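Residents > City Hall > Office Supplies and Records > Tips for the Home and Workshop

Storing and Displaying Yard Signs and Flyers After a Local Election

By Maysoun Khalaf

Print this page | E-mail this page

Residents who put up signs for a candidate or a ballot measure must take them down by 5 p.m. on the Friday after the vote. The same rule applies to signs on private lots that face a public street. Many households keep their signs for the next election, and the steps below will help them last.

Cleaning corrugated plastic signs

Pull the sign off its wire stake before washing it. Lay it flat on a table and brush away dried mud with a soft brush. Wash both sides with lukewarm water and a few drops of dish soap. Do not use acetone, paint thinner or scouring powder, all of which can lift the ink. Stubborn grass stains may be treated with a paste of baking soda and water, left on for five minutes and rinsed off.

Water collects inside the channels of the sheet. Stand the sign on its edge with the channels running up and down, and leave it for 48 hours before putting it away. A sign stored damp will grow mildew that cannot be reached with a brush.

Dry the printed face with a soft cloth, using light strokes in one direction. Paper towels leave fine scratches on dark ink.

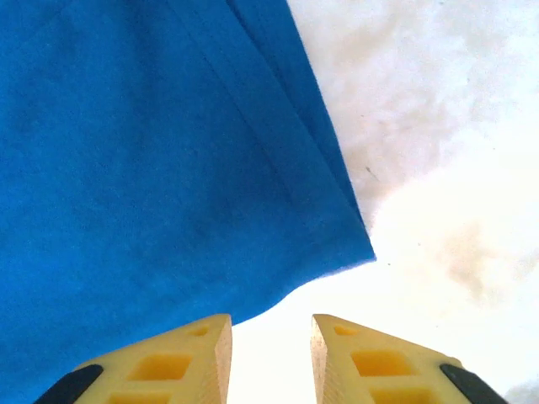
Office Supplies and Records -- Public Information Team

Wire stakes

Wipe stakes down and look for rust at the welds. Light rust comes off with steel wool. A thin coat of household oil will protect the metal over the winter. Bundle stakes with the points facing the same way, and cover the points with a length of old garden hose, slit down one side. Bent stakes can be straightened in a bench vise -- wear gloves and eye protection.

Storage

Store signs flat, off the floor and away from a furnace or water heater. Sheets that lean against a wall through July will bow, and a bowed sign catches the wind. Place a sheet of plain paper between printed faces. Stacks of more than 17 signs should be divided, as the weight can crush the channels at the bottom.

Flyers and door hangers

Printed flyers may be placed in household paper recycling if they have no plastic coating. To test for a coating, tear one corner; a coated sheet will stretch or show a clear film. Remove rubber bands and string first. Groups with more than 300 flyers to discard should call ahead, and should not leave boxes at the curb.

Questions about sign pickup may be directed to Gordon Ross at extension 3833. Damaged signs are accepted at the Jonberg Street drop-off during regular hours, with the stakes removed.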